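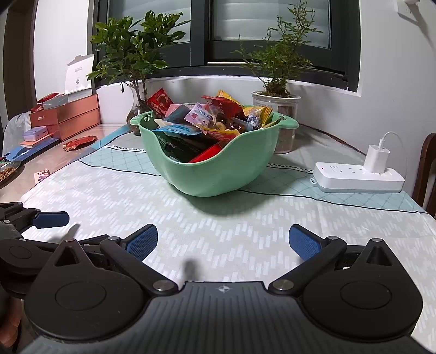
Dolletti Questions "Stain-Proof" Claims on Table Linens, Drops the Term From Its Own Labels

LILIVBY, February. Dolletti, a seller of tablecloths and kitchen textiles, will stop using the words "stain-proof" on its packaging and is asking its suppliers to show what they mean when they use it.

The change follows a wash trial the company ran at its Lilivby workshop. Staff put 209 tablecloths, all sold to Dolletti as stain-proof or stain-resistant, through repeated spills of coffee, tomato sauce and red wine. Each cloth was blotted, left overnight and washed warm. After 7 washes, many still beaded water nicely. Far fewer let go of the tomato sauce.

"We printed that word on our own boxes for years and we should have asked harder questions," the company said in a statement. "A cloth that sheds water in a store demo may do very little against oil. Shoppers have been paying extra for a promise that was never properly spelled out."

Starting with the spring line, Dolletti labels will list which spills a cloth was tested against, how long the spill sat, and how many washes came first. Cloths with no test results will be sold as plain cloths, at plain cloth prices. The Cisternas range, until now the company's most expensive coated line, is the first to be relabeled.

Dolletti is also wary of its own numbers. The trial used one brand of washing machine and one detergent, and the company does not consider it a substitute for outside testing. Watetti, a textile lab, has been hired to repeat the work on 300 cloths, including some bought off the shelf from other sellers. Those results will be published whether or not they flatter Dolletti.

Customers who bought a Cisternas cloth within the past 2 years may return it for store credit, stained or not. No receipt is needed if the sewn-in label is still attached.

Press contact: Dolletti media desk, Lilivby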